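A visit to the Dreson canteen kitchen in Jamulberg
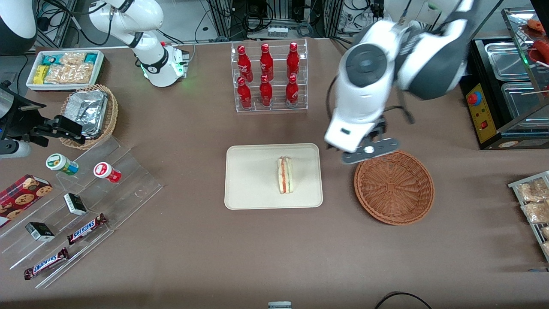

I went to Jamulberg because our own canteen in Avdale must decide in February if we will keep the night counter open. It loses money each month, and two people have already asked to leave the night shift. The Dreson company has the same kind of counter for its warehouse workers, and since last year a part of the work there is done by robots. They agreed to show it to me, and I want to write down what I saw while I still remember it well.

The train was late, so I missed the first half of the safety talk. Mudassar Arain, who is the supervisor of the counter, repeated it for me in the corridor. It was short. Do not put your hands over the table when the arms have power, and do not stand between the table and the warmer. After this we put on hairnets and went in.

The canteen serves 546 people in three shifts. In the day there is a normal kitchen with hot meals, and the robots have nothing to do with it. They work only at the snack table, where people order a sandwich, a drink, a chocolate bar or a sausage from the warm case. The order comes from a screen in the corridor. Two arms put the things together and the person takes them at the hatch.

I had imagined something bigger. It is one brown table with two white arms above it, and the goods are placed within their reach. The bottles of Coca-Cola stand in a clear rack in two rows, and the Snickers bars lie on a clear stand with steps. Mudassar explained that the stand was his idea. In the first weeks the small packets were lying together in a box, as in any shop, and the gripper took two or took none. When each thing has its own step, it is much easier. He said that half of his learning was about shelves and baskets and only the other half about robots.

A triangular sandwich was standing on a beige tray when I came to the table, with the lettuce to be seen between the slices. I asked how a gripper can take soft bread without pressing it flat. The answer was that it took them a long time. They changed the bread two times, and they asked the supplier, a family firm with the name Chauhan, to cut the sandwiches a little thicker. The supplier was not happy at first, but now he delivers the same cut to his other customers too.

The most useful part of the visit for me was the hour in the staff room. I had asked before if I could speak with the workers without the management, and this was allowed. Four women and one man came, and they had different opinions.

Before the change there were two persons on each night shift. Now there is one, and the second one was moved to the early kitchen. No one lost the job, and this was written in an agreement before the first arm was bought. But the person at night is now alone in the kitchen, and two of the women said that they do not like this. They miss someone to talk to. One of them brings a radio. The company now sends the guard to pass by each hour, and she said that this is kind but it is not the same as a colleague.

The work itself is also different. Earlier they stood at the counter and served. Now they fill the rack and the stand, look after the sausages, check the dates on the packets, wipe the table and call the technician when an arm stops. The man likes it better. He has a bad knee, and he can sit between two fillings. An older colleague told me that she was proud of being fast, and there is no place to be fast any more. I wrote this sentence down exactly, because I think that our managers should hear it.

There was also a question of money. The night workers had a training of 40 hours, paid, and after it they went up one wage group. They had to ask for this. In the first plan the training was there but the higher wage was not.

I asked Mudassar what he would do differently. He would leave more space behind the table. At the back there are many cables and a power strip, and cleaning there takes a long time. He would also begin with fewer products. They started with 100 and it was too many, and people on the night shift buy the same few things anyway.

What I could not find out is the full price. I was given a sum for the yearly service but not for the arms, and the person who knows it was on holiday. I have written to her. I also did not see the counter in the middle of the night, when it is most needed, and I would like to go again for one late shift if Dreson permits it.

For our meeting in Avdale I will propose that two of our night workers make the same visit before anything is decided. The train ticket is cheap and they will ask better questions than I did. If you want my notes from the staff room, write to me and I will send them without the names.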